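Store card payment posted a day late, fee charged anyway

Forum: Money & Banking > Credit Cards

pelham_dd
I have a Tadex store card that I opened to pay for kitchen cabinets. Limit is 4000. The due date is the 16th every month. In January I scheduled the payment from my bank's bill pay for the 16th and it left my checking account that same day. Tadex posted it two days later and charged a late fee. Phone rep says the payment has to be received by the due date, and leaving my bank doesn't count. Is that right? I have the bank record showing the date.

korvo
Yes, it's right. Due date means the date they get it. Your bank sending it is between you and your bank.

millie.tan
Check how your bank sent it. Some bill pay goes electronically and some goes as a paper check in the mail. Mine shows a little envelope next to the payees that get a check. If Tadex is one of those you need to allow a lot more time than two days.

pelham_dd
It says electronic. So I don't see why it took two days.

korvo
Electronic isn't instant. Push it from the card's own website and it usually gets credited the day you submit it, if you're before the cutoff. I stopped using bill pay for cards years ago.

Vesna Radonjić
I'd disagree with korvo on dropping bill pay. I like having everything go out from one place, and I don't like giving every store my account number. Just set the date five business days early and forget it.

On the fee, call again and ask for a one-time courtesy credit. Use those words. If the account has never been late before, they will often take it off. I got one back from Wenwood that way after the first rep told me no.

korvo
Five days early means your money sits with them five days early, every month, on every card. Autopay for the statement balance solves all of this.

Vesna Radonjić
Autopay for the full balance is fine until you have a month where checking is low. Then you have a returned payment and fees on both ends. I would only use it for the minimum and send the rest myself.

tobyrr
Two things nobody brought up.

1. Is the cabinet purchase on a deferred interest deal? If so read the terms again, because a late payment can matter for more than the fee with some of them.
2. A couple of days late shouldn't show on your credit report. Lenders generally report at 30 days past due.

pelham_dd
It is a promo, 12 months. I found the agreement and the promo only ends early if I'm more than 60 days late, so I'm okay there. Good to know about the credit report.

millie.tan
Divide the promo balance by the months left and pay that, not the minimum on the statement. The minimum probably won't clear it in time. My sister had that happen with a mattress.

pelham_dd
Did that last night. I need to pay 50 more a month than I have been. Doable.

Update on the fee: called at 9 in the morning, asked for the courtesy credit, and the rep took it off without putting me on hold. It should be on the next statement. I also moved the bill pay date up to the 10th – not going with autopay for now.

korvo
Glad it worked. Still think autopay is less trouble.

tobyrr
How is the kitchen coming, by the way?

pelham_dd
Still at the planning stage with the layout. Renders: 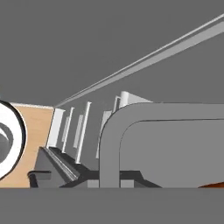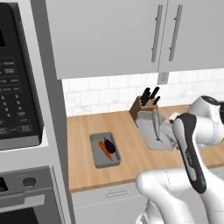 Wood panel in the first one, microwave over the wall oven in the second.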